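Why I Quit Fighting My Lawn

7 Jul 2023

I have a small front yard, mostly shade, on a street where people take their grass seriously. For six summers I took mine seriously too. I seeded in October, I fed it in spring, I watered before work in my bathrobe, and every August it looked like the floor of a bus station. So last fall I dug most of it up and put in clover, creeping thyme and a big messy patch of sedge, and I'm here to tell you I should have done it years ago!

My neighbor Julián Lozano thinks I've lost my mind. He runs a Ruvetti mower over his place twice a week and it does look great, I'll give him that. But he also told me he spent $200 on fertilizer this year, and another $200 fixing a sprinkler line. My clover seed cost me $20. I had enough left over to do the strip by the mailbox (the dog had already killed whatever was growing there).

Now, I'm not saying everybody should do this. If you have kids who play soccer out front, keep the grass. Thyme won't stand up to cleats, and clover gets slick after rain -- ask my left hip. And the first couple of months are ugly. Mine was bare dirt and straw until spring, and I got a very polite note about it from someone on Prieto Street.

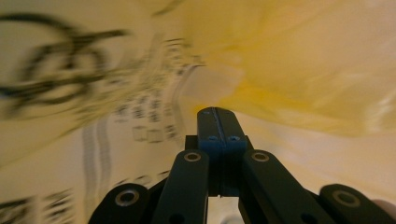 What bugs me is how the garden centers handle it. I went to Clenano looking for sedge plugs and the guy walked me straight to the turf aisle, where there must be 30 kinds of grass seed, and not one tray of anything else for shade. I ended up ordering from Zevham, and the plugs showed up small but healthy. I'd like to see the local place carry them, even just one shelf in the fall.

Anyway, the bees are all over the clover this week, and I've mowed once since May. Julián has started asking what I planted under the maple. It's the sedge, and I told him he can have a clump whenever he wants to come dig it.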